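双腕セル 収集ジョブ停止の件 対応記録
投稿:Ingrid Whitfield 8月
印刷する | この記事をメールで送る

症状
基板への配線作業のデモ収集で、エピソードの保存が途中で止まる。記録ソフトはPirkis、遠隔操作側はPlonham。目標600件に対し、保存済みは29件。画面にエラーは出ず、操作を続けても件数が増えない。アームの動作そのものには影響なし。

確認したこと
・ディスク空き容量:問題なし
・左右の手先カメラ:単独ではどちらも映像が来る
・両腕の関節角ログ:欠けなし
・Pirkisの再起動:一度は直るが、14件ほど保存するとまた止まる

作業内容は、緑の基板を台の右寄りに置き、左右のアームで配線をつかんで扱うもの。片腕だけの課題に切り替えると止まらない。

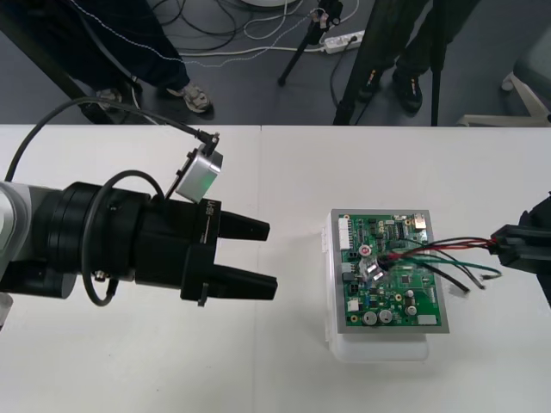
Zamora:件数が増えないとき、時刻同期の欄はどうなっていますか。うちでも両腕の課題だけ止まったことがあり、左右のカメラの時刻が930ミリ秒ずれていました。ずれが許容値を超えるとPirkisは書き込みを待ち続けます。警告は既定では出ません。

返信ありがとうございます。見ました。同期の欄は黄色で、右のカメラだけ遅れていきます。再起動直後は差がほぼなく、録るたびに広がっています。両腕の課題だけで起きるのも、これで説明がつきます。

土曜に行った変更
1. 左右のカメラの時刻源を収集用PCに統一
2. 同期ずれの警告を有効化
3. エピソードの開始前に時刻を合わせ直す設定を追加

コネクタ付近の細かい動きは映像と関節角が合っていないと学習に使えないので、許容値を広げる方法は取らないことにした。

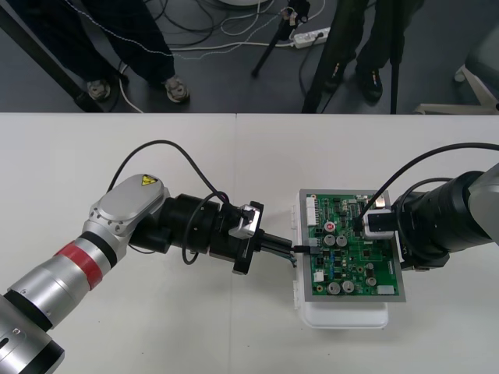 変更後に短いエピソードを続けて録り、同期の欄が緑のまま保存されることを確認。停止前の29件は、ずれの値をエピソードごとに出してから残すか捨てるかを決める。後半のものはおそらく録り直しになる。

未解決
・右だけ遅れる原因。ケーブルの交換は未実施
・Flenarの変換スクリプトが古い時刻欄を読んでいる。学習側に渡す前に修正が必要

状態:経過観察。600件まで録り終えたら閉じる。

お問い合わせ | © Flenar サポート記録 | ページの先頭へ戻る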